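Mitdale Makers' Letter > Home corner > The long fold

March 23, 2020

The long fold, and why I'm hooked on it

Hello again, folders and non-folders! Last time I promised something on button bands, and I will get to them, but I've been completely taken over by laundry. Specifically by folding it. I know! I've sewn clothes for most of my life and given almost no thought to how they go back in the drawer, and then Craig Kerr showed me the long fold and I went home and emptied my whole dresser onto the bed.

The idea is simple. You take anything soft and light (a summer shirt, a tunic, a pajama top, even a pillowcase) and bring it down to one long, low strip before you do anything else to it. Only when the strip is straight do you think about making it shorter. I had always done it the other way, halving and halving again until I had a fat little bundle with the sleeves escaping, and then wondering why my drawers wouldn't close.

Start with the heap. Don't shake it out in the air, which just moves the creases somewhere else. Put it down on the table, find one hem, and follow that hem along with your fingers until you reach a corner. Hems are the best friend you have in a pile of thin cloth. They're a little stiffer than the rest and they'll always lead you somewhere.
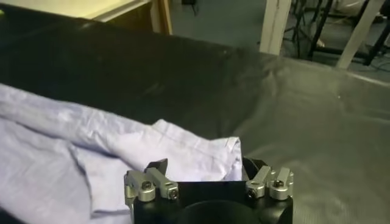

Pale lavender-blue, thoroughly crumpled, with a bit of hem showing.

Once you have a corner, the rest comes quickly. Open the piece out flat, back side up if it has a back, and smooth from the middle toward the edges with your palm. Sleeves go in first, straight across. Then bring the bottom third up and the top third down over it, so everything overlaps and you're looking at a strip the full width of the garment. If a flap lies on the diagonal, leave it for a second. It's usually a sleeve that went in crooked, and you can tug it square later.

Now my favorite part: take hold of both ends at once and give a gentle pull. Very gentle! You want the layers to settle against each other, and with thin woven cottons you can feel it happen. Craig says to keep the strip near the front edge of the table so your arms stay low, and my shoulders agree with him. A smooth, slippery tabletop is a treat for this step too. I tried it on my quilted ironing mat and the cloth just clung there and sulked.

Corners will get a bit crumpled where you pinch them. Mine always do. Smooth them with a thumb after you let go, then fold the strip in half, and in half again if your drawer is shallow. Stand it on its edge and move on to the next one.
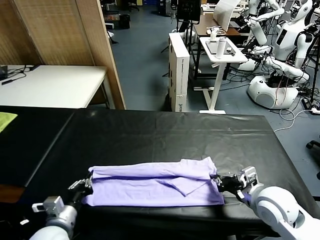
Letters and odds and ends

Craig Halliday wrote in to ask whether the long fold works on linen. It does, but linen remembers everything, so do it while the cloth still has a touch of damp in it and let it finish drying on a rack, unfolded to half. He also reports that he got up to 12 shirts into a drawer that used to hold a grumpy seven, and I am delighted for him.

The Zemimari pattern swap has been moved to November, at the hall on Yule Street. Bring anything you've finished with, as long as all the pieces are in the envelope. I'm still hunting for the collar piece to pattern 402, so please look in your boxes!

Button bands next time. I mean it.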